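Brallo Opens Cutlery Sorting Collection Phase at Rovivholm Site

Program gathers teleoperated examples on reflective tableware for use in policy training

ROVIVHOLM, April 2021. Brallo, a developer of manipulation software for commercial kitchens, has begun the second collection phase of its tableware handling program. The phase covers sorting of mixed cutlery by finish, using bimanual workcells operated by trained staff. Recorded episodes will be used to train and evaluate a learned control policy that takes camera images and joint positions as input and produces arm motion as output.

The work is carried out with Fedetbridge, which supplies the collection software and episode storage, and Panasiuk, a contract dishwashing and tableware rental operator that defined the task requirements.

Cutlery was selected after the first phase, which covered plates, bowls and stackable cups. Policies trained on first-phase data performed adequately on matte ceramic but degraded on polished metal. Polished surfaces take on the color of whatever is near them, and their apparent edges shift with the viewing angle. Thin handles lying flat on a table also leave little clearance for gripper fingers, and crossed pieces must be separated or lifted in the correct order.

"A spoon is a poor target for most of the methods we used on cups," said Narendra Lodhi, technical lead for the program at Brallo. "The bowl reflects the room, the handle is a few millimeters off the table, and the usable grasp changes when another piece is lying on top of it. We could model each of those effects separately. We have chosen to collect examples in which a person handles all of them at once."

Each episode follows a fixed protocol. The operator receives a starting layout, brings the arms to the ready position and begins recording. Pieces are picked one at a time and placed in the tray assigned to their finish. Recording stops when the operator signals completion or when the time limit is reached. Episodes containing a dropped piece are retained if the operator recovers it without outside help, and the recovery segment is labeled during review. Episodes in which a person reaches into the work area are discarded.

Sorting is by finish only. Knives and spoons of the same finish go into the same tray, and orientation inside the tray is not scored in this phase. Finishes in use include silver, gold and a set of iridescent pieces in teal, purple and rose tints.

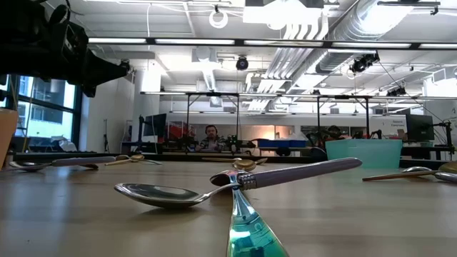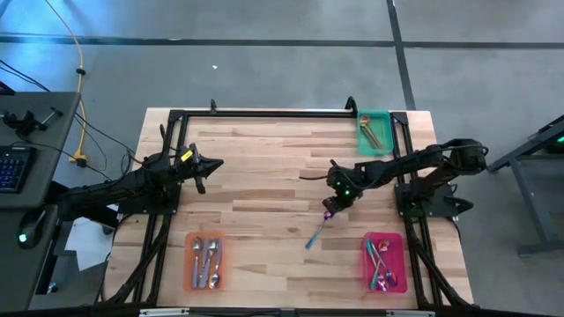
Huia Dunstan questioned whether finish was the right sorting key at all, noting in written comments on the program plan that a rental warehouse generally separates by pattern and piece type first, and that finish alone would leave most of the manual work in place. Dunstan also asked that the published results report crossed and overlapping pieces separately from isolated ones, on the grounds that a single success rate would hide the cases a dishroom meets most often.

Brallo has accepted the second request. Layouts will be tagged at the start of each episode as isolated, touching or crossed, and evaluation results will be broken out by tag. On the first point, the company stated that finish was retained for the current phase because it isolates the perception problem of interest, and that sorting by piece type is planned as a later task on the same workcells.

The collection target for the phase is 200 accepted episodes per layout tag. Of these, 80 percent will be assigned to training and the remainder held out for evaluation. The held-out portion is fixed before training begins and is not drawn from the same operator sessions as the training portion, a change from the first phase, when random assignment placed near-identical episodes on both sides of the split.

Operators work in sessions limited to 15 episodes, followed by a break of at least 10 minutes. First-phase review found that hesitation before grasping increased late in long sessions, and that policies trained on that material reproduced the hesitation. Operators are also instructed not to correct the position of a piece once it is inside a tray, so that the end of each placement is unambiguous in the recorded data.

Review is performed by a second person who did not operate the arms for the episode in question. The reviewer confirms the layout tag, marks failed grasps and recoveries, and checks that the image streams and joint records are aligned in time. Alignment errors accounted for most rejected material in the first phase. Fedetbridge has since revised its recorder so that an episode cannot be saved if any stream is missing samples.

"We would prefer to lose the episode at the cell than find the gap during training," said Yaroslav Harasym of Fedetbridge. "The operator can repeat the layout immediately. A week later the lighting has changed and the trays have been moved, and the repeat is a different episode."

Lighting is deliberately left uncontrolled. The company considered enclosing the workcells to reduce reflections and decided against it, as the intended installations are not enclosed. Starting layouts and tray positions are varied between sessions for the same reason. Camera mounting positions are held constant within a session and logged when changed.

Evaluation will be run on physical hardware. For each layout tag, the trained policy will attempt the held-out starting layouts without operator input. Three outcomes will be recorded: complete sort, partial sort, and stop. A piece placed in the wrong tray counts against a complete sort even if it is subsequently moved.

Panasiuk will provide worn pieces from rental stock for a supplementary set later in the phase. Scratched and dulled surfaces are expected to behave differently from new ones under the same lighting, and the company has no data on the extent of the difference. The supplementary set will be reported separately and will not be counted toward the collection target.

A technical note describing the protocol, the tagging rules and the reviewer instructions will be available on request when the phase closes. Brallo has not made a decision on release of the recorded episodes.

Media and technical inquiries: Ashley Furnival, Brallo, Rovivholm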